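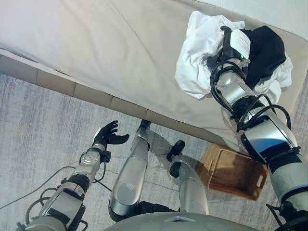 Unit 6: Cable faults at the forearm and elbow

Course: Maintenance of Service Robots, Binditz Technical College

Read before the September lab. Bring your own copy of the Stekby log sheet.

6.1 The fault

The case in this unit comes from the laundry pick-up trials at our practice apartment. The task was simple. The robot takes clothes from the bed and puts them into a rattan basket on the carpet. The robot works with the right hand and must bend low beside the bed, so the elbow moves through a large angle each time.

After more than 200 cycles, the right hand started to open without a command. It happened only when the arm was stretched out over the bed. With the arm close to the body, all tests were passed. The students changed the hand first, and this cost them a full afternoon. The fault came back after 8 cycles.

6.2 The cause

The cables on this robot run outside the arm shell and make a loop around the forearm and elbow. When the loop is too short, the connector at the wrist is pulled every time the elbow becomes straight. One signal wire was broken inside its insulation. From outside the wire looked healthy.

Please note that a green light on a wrist module tells you only that the module has power. It does not tell you that the signal line is good. Many of you will make this mistake in the lab, as I also did.

6.3 Why we treat it as a safety matter

A shirt which falls on a bed hurts no person. But the same wire also carries the force reading of the fingers. If this reading is lost, the controller can close the hand with full force. For this reason the Starell controller in our lab is set to stop the arm when the reading is missing for 60 milliseconds. Do not change this value.

6.4 Procedure for the lab

1. Press the emergency stop and wait until the joints are locked.
2. Support the arm from below. Never hold it by the cables.
3. Check the loop at full stretch and at full bend.
4. Look where the cables lie on the floor. A foot of the robot can stand on them.
5. Measure each signal wire with the Pumphrey tester while a second person moves the elbow slowly.
6. Write the elbow angle at which the reading drops.

6.5 Homework

Explain in half a page why the first test, with the arm close to the body, did not find the fault. Then propose one better test. Drawings by hand are accepted.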